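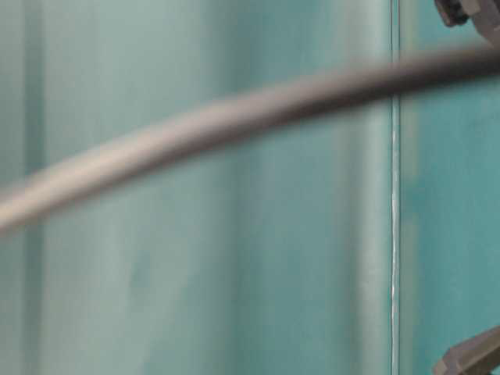

The Tudcombe library branch is getting repainted in June, and the colour has already been picked for us. Drilgate, the design firm looking after the fit-out, wants the reading room, the hallway and both study rooms done in a shade it calls Hemo. I asked what sort of colour that was and was told "a restorative blue-green". Fine. If you want a rough idea, look at the pale teal-green behind the cable up top and imagine sitting in it for an afternoon with your tax papers. I don't mind the colour. I mind the four pages of claims that came stapled to it.

According to the proposal, blue-green walls will lower stress, help people concentrate and encourage "considerate noise behaviour". It says this has been shown. The footnote leads to a survey that Drilgate ran itself, in offices it had just finished decorating, where 218 people were asked whether they liked their new workplace. Most did. They also had new chairs, new windows that opened and, in one building, a proper kitchen for the first time. How anyone pulled the paint out of that lot and gave it the credit is beyond me.

I rang the firm and spoke to Maximiliano Cordero, who was polite and didn't hang up, so points for that. He told me colour works on people "below the level of choice". I asked if they had tried the same room in two colours. They hadn't. I asked if anybody had measured noise before and after. He said the feedback had been very warm.

Corina Steiner taught psychology for years before she moved out here, and I took the proposal to her expecting to be told I was being a grump. She thinks colour can nudge how we feel about a room, a bit, for a while. Much of it comes down to what we're used to and how bright the place is. A dark green and a pale green can be further apart in feel than a pale green and a pale yellow, she said, and the proposal has almost nothing on light. Our reading room faces south and has two tubes that flicker. I'd have started there.
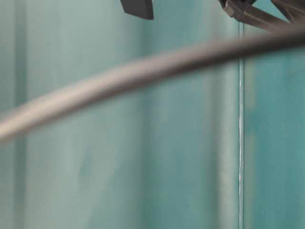

*Milky aqua on one side, deeper blue-green on the other. Which one is restorative?*

The money is where I get properly cranky. Hemo comes from a specialty range at $107 a can. Rhona Mackay at Hinojosa Hardware will mix a washable interior paint in any blue-green you like for a good deal less, and she'll do a sample pot so you can slap some on the wall and look at it at four o'clock on a dull day. Drilgate says the cheaper product "won't carry the same tonal depth". Could be. I'd like to see the two side by side with the labels turned around.

Not everybody agrees with me. Lesego Mthembu runs the Monday homework group and says the kids are sick of beige — she'd take Hemo tomorrow, claims and all. Dayana Contreras wrote in to say that her dentist's waiting room is blue-green and she has never once felt calm in it. I put both of these on record without weighing them, and that's more care than the 218 office workers got.

Some 336 households get this newsletter, and plenty of you use the branch more than I do. The proposal is in the grey folder at the front desk and you're allowed to take it to a table. Read page 3 in particular, where the noise claim is made, and then have a go at finding the evidence for it. Comments go in the box beside the folder until the end of the month. If you like the colour, say so. Liking a colour is a perfectly good reason to paint a wall with it, and it doesn't need a footnote.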